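Poninero Opens Its Recipe Archive to Home Cooks, With 3,797 Dishes for Using What Is Left in the Fridge

Free collection starts in September and includes soups, savory pies, rice dishes and breakfasts made from yesterday's dinner

BALTEMLEY - Poninero, the publisher of the weekly cooking letter of the same name, announced today that its full archive of leftover recipes will be open to all readers from September. Until now the archive was available only to paying subscribers. Readers will be able to search 3,797 recipes by the ingredient they already have at home, by the time they have for cooking, and by the size of the pan.

The archive has grown during many years from letters which readers sent to the kitchen desk. The first ones were mostly about bread. People wanted to know what to do with the hard end of a loaf, and they received bread soup, bread dumplings and a sweet bread pudding with orange peel. Later came the letters about roast chicken, boiled potatoes and cooked rice, and these three are still the most searched words on the site.

"My grandmother cooked on Sunday and we ate from it until Wednesday, but it was never the same plate two times," said Idalina Paiva, recipe editor of Poninero. "I wish that our readers can do the same without to study a thick book. You write 'half a cabbage' and you get supper."

Each recipe was cooked again before it was put in the new archive. The editors changed measures where the old text was not clear, for example "a good piece of butter" or "one cup from the blue set." They also added a note on how long the cooked dish keeps in the refrigerator and if it can be frozen. Recipes that gave poor results were taken out, among them a fish gelatin which had many loyal friends.

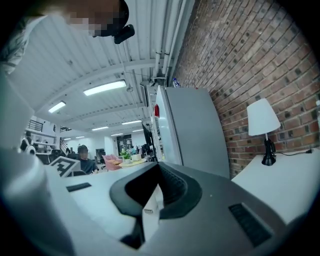 The collection is divided by main ingredient and then by kind of meal. The largest part is for vegetables, with 500 recipes. It includes a carrot and lentil spread, a baked dish of leeks and stale rolls, and a green soup that takes any soft lettuce. The part for rice and grains has 210 recipes and is the favorite of the kitchen desk for quick weekday lunches. Meat and poultry recipes are made for small amounts, as most households have one or two slices left and seldom half a roast.

Three recipes will be presented on the first page when the archive opens:

Başaran Rice Cakes. Cooked rice is mixed with egg, white cheese, dill and grated zucchini, and fried in flat cakes until the edges are brown. The recipe comes from the Başaran family restaurant in Baltemley, where it is served with yogurt and garlic.

Botia Pie. A covered pie with leftover chicken, peas and a thick sauce of milk and mustard. The dough is made with oil and needs no resting.

Monday Potatoes. Boiled potatoes are pressed flat, baked with paprika and eaten with a fried egg on top.

Readers can save recipes in their own list and print them on one page with large letters. It is also possible to send a family recipe to the kitchen desk. The editors plan to have 4,000 recipes in the archive by next spring, and they ask especially for dishes with cooked beans, cold pasta and opened jars of pickles.

The weekly letter continues as before and goes out every Thursday at 6 in the morning. Subscribers will still receive the seasonal menus and the shopping lists, and they can write to the kitchen desk with questions about a dish that did not come out well.

About Poninero
Poninero publishes recipes and practical advice for everyday cooking at home. The office and the kitchen desk are in Baltemley.

Press contact
Idalina Paiva, recipe editor
Poninero, Baltemley
Recipe texts for reprint are available on request.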